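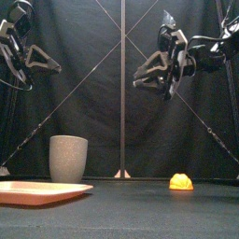
Enclosure and Table Surface - Student Report
Last updated: Saturday, May 7, 2022

1. Aim
To assess black fabric as a lining for the Murnen table, with attention to glare and colour contrast.

2. Lining
The fabric hangs to the rear edge of the table. Soft folds remain visible - steaming was not attempted.

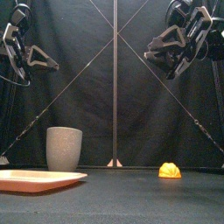 Tension was set by hand in April and rechecked by Haoran Xue after 13 days.

3. Fixings
Small pale clamps sit along the far edge, one at each corner and one at the middle.

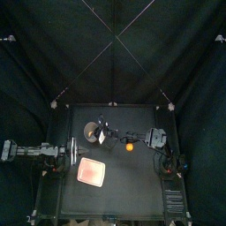 4. Surface
The tabletop is matte, with a soft sheen toward the lower right. A clear plastic cup served as the low-contrast item.

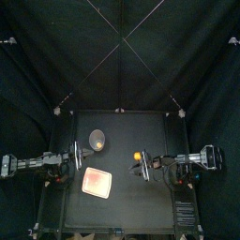 5. Further work
Repeat with a grey lining.

Related reports
Naltia shelf lighting
Kamath fabric samples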